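About Grergate School of Languages

Grergate School of Languages is an independent school for adult learners in the market town of Purnlow. We teach French, Spanish, Italian and German at every level from complete beginner upwards, and English to people who have settled in the district from elsewhere.

The school began as a single evening class in French, held above a stationer's shop. It grew by word of mouth, and when the shop closed the class took on the lease of the whole building. Those two upper rooms are still in use for conversation groups, and the former shop floor is now the library and reading area.

Teaching

Classes are kept small, with up to 7 students in each group. Courses run in three terms, beginning in January, April and September, and each course consists of one lesson a week for the length of the term. Students who prefer to study alone with a tutor may book individual lessons at any time of year, including during the school holidays.

All our tutors hold a recognised teaching qualification and speak the language they teach at home or have lived for a long period in a country where it is spoken. New tutors are observed in the classroom during their first term, and every tutor attends two training days a year. 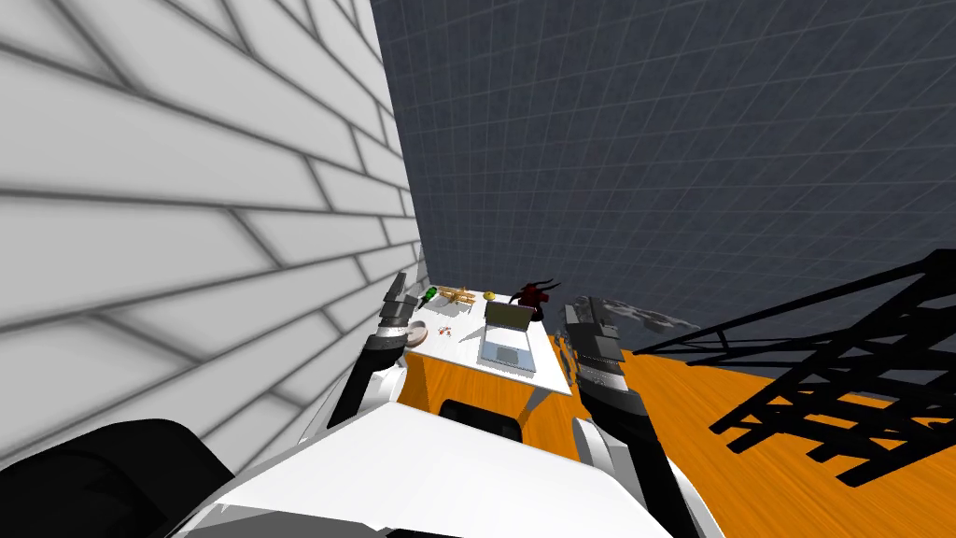
We place new students by means of a short interview and a written paper. Neither is marked as an examination. The purpose is to find the group in which the student will be able to follow the lesson and take part in it, and a student who finds the level unsuitable may change groups within the first four weeks without charge.

Lessons are conducted in the language being studied as far as the level allows. Grammar is taught openly and in order, and homework is set every week. Past students have told us that they valued this, though some found it a surprise at first.

The Altik Library

The library takes its name from the Altik Bequest, which paid for the shelving and for the first purchase of books. It holds novels, newspapers, dictionaries and recorded readings in all the languages we teach. Enrolled students may borrow four items at a time. Former students are welcome to read in the library during opening hours - borrowing rights can be renewed for a small yearly fee.

Work with employers

The school provides courses at the workplace for firms in the area. Purba, a furniture importer on the Purnlow ring road, has sent staff to us for Italian and German for many years. Courses of this kind are planned with the employer and usually last 20 weeks.

Fees and support

Fees are payable by the term or in monthly parts. A reduced rate applies to students who receive certain benefits and to those under the age of 21. Please ask at the office for the current form, which should be returned before the start of term.

The building has step-free access from the rear courtyard. Ground-floor teaching can be arranged on request for any student who is unable to use the stairs.

Page last reviewed October 2021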